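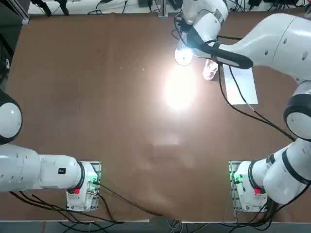
*A big brown top with a wide clear stretch across the middle.*

# Stesus 202 work table: a long-term review from someone who sews on it

14/12/2021

I cut my first proper coat on the living room floor, and I can still feel it in my knees. After that came the dining table (too narrow, and always needed for dinner) and then a borrowed pasting table that bounced whenever I leaned on the shears. So when the back bedroom came free last April I decided to buy one good, big, boring table and stop making do.

I bought the Stesus 202. It cost £526 delivered, easily the most I have ever spent on something with no moving parts, and I love it. I have a few moans as well, and I'll get to them.

## Size

The top is 800 mm deep, and I nearly bought the shallower one to save floor space. I'm so glad I didn't! Most dress fabric folds down to well under that, so a folded length sits flat with room for the ruler and chalk beside it. Curtain fabric is another matter and I still have to let one side hang off, but it hangs evenly and doesn't drag.

Before you order, cut the shape out of newspaper and leave it on the floor for a few days. You need to get round at least three sides of a cutting table, and I had forgotten that wardrobe doors open. Mine now stands with one short end to the window. I can walk down both long sides sideways, like a crab, and one of them normally.

## Putting it together

The instructions are one sheet of drawings and they're good. The legs go on with big bolts and the cross rail with smaller ones, and the only trap is that the rail has a top and a bottom. I got it wrong. My neighbour Akihiko Ishida came over to help me turn the whole thing upright and spotted it straight away, which was annoying of him, and we had it all apart again before the kettle had boiled.

You do want two people for the turning over. The top is a proper weight. One person could probably build it, but getting it on its feet alone would be asking for a bad back or a hole in the plaster.

## Height

Standard desk height is no use for cutting out. You bend from the waist, and after an hour you feel a hundred years old. The Stesus legs have screw feet with a decent range, though even fully out they were a bit low for me (I'm tall), so I added a set of Fallahi leg risers. They are plain cups and they look it. With those on, the top comes level with my hip bones and I can cut a whole lining without stopping to stretch.

The catch is that it's then too high for sitting at a sewing machine. I have a separate little desk for that. If the one table has to do both jobs, leave the risers off and get a cushion for your knees, or try it at both heights before you decide. I tried a bar stool for a week and wouldn't repeat it.

## The surface

I'm going to go on a bit here, as it's what I look at all day. The top is a matte brown. I had wanted white, they were out of white, and I've been completely won over. Pale chalk lines, white thread and dropped pins all show up beautifully, and the lamp doesn't glare back at me in the evenings. Slippery lining fabric behaves better on it too. It still slides, but it slides slowly enough to catch.

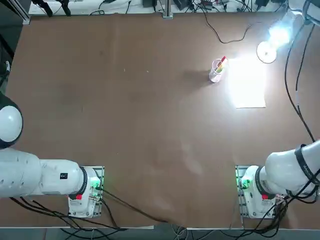

*Matte brown: faint pale scuffs and a few tiny white specks.*

What it won't do is hide things. Every bit of lint shows, and so does every scuff. I wipe mine down with a damp cloth and then a dry one before any pale fabric goes near it. I tried a Zaren furniture cream on one corner to see if it would even out the marks, and it did for a day or two, but it left the corner a touch shinier than the rest and I've gone back to plain water. If you're fussy about marks, get the white when it's in stock.

Please don't use a rotary cutter straight on it. I slipped off the end of my mat once and the groove is there for good — I can find it with my thumb in the dark.

## Does it wobble?

No! I was braced for it, given the risers, and there is nothing at all when I'm cutting. With a heavy iron going hard at one end you get a slight tremble if the bolts have worked loose. I tightened mine after the first month and again in the autumn.

## Moans

- There's no shelf underneath. You can buy one, but it costs almost £200 and I refuse. I slid in a pair of Enton storage crates, and they hold my patterns and all the interfacing.
- The edges are quite square. Fine silk will snag if you yank it across, so lift it.
- The bolt covers are a different brown from everything else and two of them fell out. I haven't put them back.
- Delivery was to the kerb. It was raining.

## Would I buy it again?

Yes, and the same size. Since it arrived I've cut out a winter coat, two pairs of trousers, a set of curtains for my sister and more pyjamas than any family could want, and I look forward to the cutting now, where before I'd put it off for weeks. I'd knock off a little for the missing shelf and the way it shows marks. If you mostly sew small things, bags or baby clothes, it's far more table than you need and the money would go further on a better iron. For coats and curtains, or if you just like to spread everything out and leave it there overnight, I'd say measure the room twice and go for it.

The leg risers are sold separately, by the way, and come in fours.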